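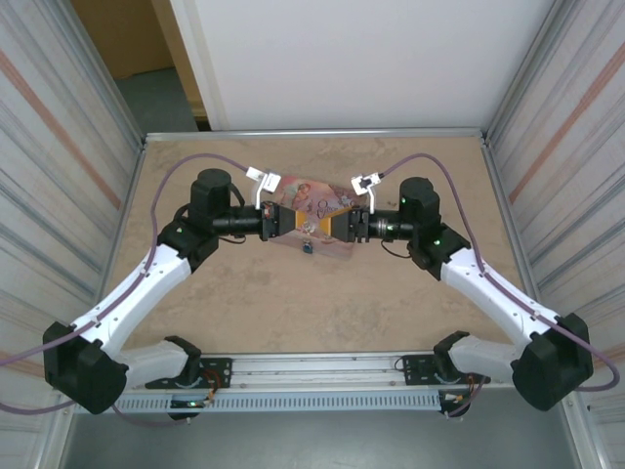 发件人:Pendo Laizer
收件人:酸面包与杂粮列表
主题:Re: 黑麦酵种冬天发不起来,要不要换粉?

大家晚上好,

Geum-ok 的信我星期四就看到了,本来想当时就回,结果那天烤箱里还有两条面包,手上全是面糊,一拖就拖到现在。先把原信贴在下面,免得新来的朋友摸不着头脑。

> Geum-ok So 写道:
>
> 各位,我的黑麦酵种从一月开始就懒洋洋的。以前喂完一个上午就能涨到瓶口,现在放到晚饭时间才鼓起来一点点,闻着倒不臭,就是酸得冲鼻子,有点像醋。我用的是 Naria 的全黑麦粉,水是自来水放凉的。
>
> 想请教两件事。一是要不要换粉?有人跟我说 Naria 那家磨得太粗,冬天不好使。二是 Pendo 上次提到的那个 Sauerland 式的三段发酵,冬天还能不能照做?我家厨房夜里挺冷的,暖气一过十点就关。
>
> 另外我做出来的面包芯子发黏,切的时候刀上糊一层,孩子们不肯吃,都让我自己消灭了,快吃不动了。
>
> Geum-ok

好,一件一件说。

粉先别换!我自己也用 Naria 的,用了好几个冬天,磨得是粗一点,可是粗粉吸水慢,不等于发不起来。你把水先跟粉拌匀了放一会儿再加酵种,就会发现面糊的样子跟以前不一样。我倒是试过 Atent 的细粉,发得快是快,味道淡得很,做出来像超市货架上的切片,我先生吃了一口就问我是不是忘了放盐(没忘,谢谢关心)。

我猜毛病出在温度上。你说酸得像醋,这就很像是凉着慢慢熬出来的那种酸。黑麦酵种喜欢暖和,我夏天随手放在台面上就行,冬天要搬到烤箱里,只开灯,不开火,门留一条缝。我那盏灯能把里面烘到将近 30 度,你家的不一定,拿个温度计放进去看一晚再说。别学我当年,直接把瓶子放在暖气片上,底下那一层都烫熟了,还剩上面一层在冒泡,我还以为它特别有活力呢。

喂的比例也改一改。你现在大概是留很多老种、加很少新粉吧?(我看你以前的信里是一比一比一。)冬天酸得厉害的时候,我会只留 10 克老种,加 100 克粉、100 克水,放在暖的地方过夜。头一回看着像没动静,别急着倒掉,再喂一次,多半就缓过来了。 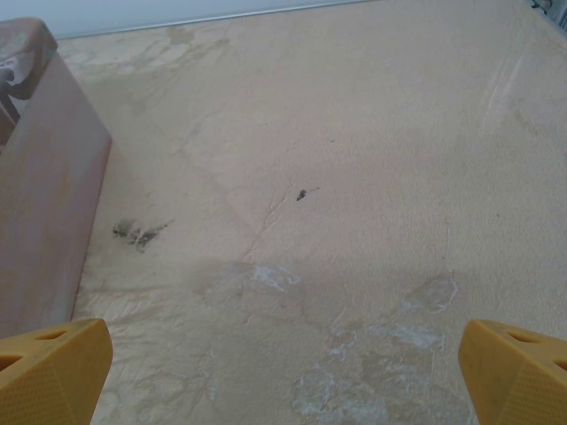 再说 Sauerland 那个做法。先声明,这名字是我从我婆婆的手抄本上看来的,她老家在那一带,当地是不是人人都这么做我可不敢打包票。她的三段是:头一段稀而暖,让酵母先长起来;第二段稠而凉,放一夜,出酸味;第三段又暖起来,时间短,够了就和面。你家夜里冷,正好用来做第二段嘛,连冰箱都省了。真正要操心的是第一段和第三段,这两段请务必放进你那个亮着灯的烤箱。

第三段我一般放 3 个小时,表面裂开、像干了的泥地那样一道一道的纹路出来了,就可以用。等到中间塌下去就过头了,那时候再和面,出来的准是扁扁的一块,味道倒还可以,切薄了烤脆配汤喝。

至于芯子发黏,我觉得有两个可能。一个是酸度不够或者酵种没劲,黑麦里的酶把淀粉都拆了,这个把前面的事理顺了就会好。另一个嘛,恕我直言,你是不是出炉没多久就切了?我知道,香味飘出来谁忍得住!但是纯黑麦的面包要放,我至少放到第二天,拿布包着,放到第三天更好切。我邮购过一条 Mivunholm 的黑麦砖,包装上写着放几天再吃,我当时嫌他们啰唆,现在自己也成了这么啰唆的人。

烤的时候也可以再狠一点。我是先高温烤 10 分钟,再降下来慢慢烤透,总共一个多小时,皮的颜色要到你觉得“是不是糊了”才算差不多。颜色浅的黑麦面包里面几乎都是湿的。要是你的模子是玻璃的,底下可能上色慢,最后脱了模再放回去烤 8 分钟。

对了,还有自来水。上次有人在列表里说自来水会杀酵种,吵了好几天。我一直用自来水,我们这里的水还挺硬的,酵种活得好好的。水凉倒是真的会拖后腿,冬天龙头里出来的水冰手,兑一点热的,摸着跟手差不多温就行。

那些发黏的面包也别硬吃了!切成小块,低温烤干,打成粉,下次和面的时候加一把进去,颜色会深,味道也厚,德国那边的老方子里常见。我婆婆管这叫“旧面包”,泡水以后挤干了再用也行,只是泡过的要记得把方子里的水减掉一些,我第一次没减,面糊简直可以拿勺子喝。

你要是这周末试,写信告诉我你家烤箱灯底下是多少度,还有第三段到底放了多久,我好跟自己的记录对一对。手抄本上那一页字很淡,等我抄清楚了再发到列表里,里面有个加葛缕子的版本,我还没做成过。

祝大家的瓶子都咕嘟咕嘟的,

Pendo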